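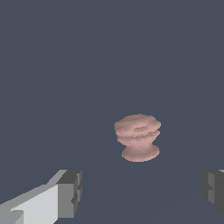 Beltley workshop pair train home-built gripper in simulation

July 14, 2026

Two members of the shared workshop in Beltley are teaching a gripper to pick up awkward shapes on a computer before they let the real one near anything breakable.

Karim Hattar and Chun-yin Siu began the build in June. The arm, which they have named Orau, is being put together on a bench at the back of the workshop from printed parts and second-hand motors. The simulated version runs on Siu's desktop at home.

The current test object is a lumpy pink shape with a narrow waist, a wide foot and a hollow in the top. The two grey fingers have to come in on either side of it and close without tipping it over. Hattar said he picked it after the pair grew tired of cubes.

"A cube forgives you," he said. "With a waist in the middle you have to decide where to hold it, and the program kept going for the top."

Each round of training is 1,000 attempts, run overnight. The pair change one setting at a time, usually the height of the approach or how hard the fingers press, and compare the results over breakfast by phone.

Siu modelled the fingers from flat faces to keep the simulation quick. The notches at the tips are part of the model as well - an earlier version had plain ends and she was not happy with how it held curved objects.

The real fingers are still to be printed. Hattar has 5 sets planned in different plastics, and the wrist joint needs a new bearing before any of them can be fitted.

The workshop will hold an open evening once the arm is moving. There is room for 20 visitors, and names can be left on the sheet by the door.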